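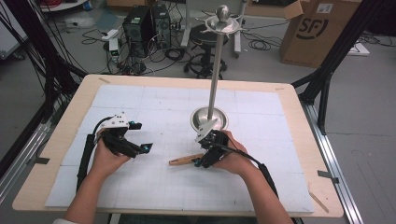
How should a recorder be set up for a call to prayer or a recitation made outdoors?

Place it at the edge of the listening area, at ear height, and start it well before the first voice is expected. The steps below apply to all field stations in the Busdale Sound Archive.

Reading time: 2 minutes

Section 4. Setting Up at a Prayer or Recitation Site

1. Obtain spoken permission from the person leading the prayer or recitation. Enter that person's name in the Flultel log only if he or she agrees to be named.

2. Choose a position outside the rows of worshippers. Do not stand between a speaker and the congregation.

3. Mount the recorder on its stand and fit the wind cover.

4. Set the low-cut filter to 100 Hz. At sites near a main road, leave the filter off and note the traffic in the log.

5. Ask for a test phrase, or use the voices of people arriving. Adjust the input until the loudest peaks stay 10 dB below the limit.

6. Begin recording. Allow the sounds before and after the recitation to run in full — footsteps, greetings and street sellers are part of the record.

7. State the place, the month and the language of the recitation at the end of the file, after worshippers have left.

Note: Loudspeakers at neighboring mosques may start at slightly different times. Keep the overlap. Form 213 has a line for listing each source that can be identified by ear.

Caution: Recordings of women's gatherings are closed by default. They may be opened only in writing by the hosts, through Melati Teoh at the Brirnard office.

Caution: Batteries last 90 minutes in cold weather. Replace them before an evening session, even if the indicator shows a full charge.

Questions on access terms: Myung-ja Baek, Field Methods Desk
© Busdale Sound Archive | Contact | Back to top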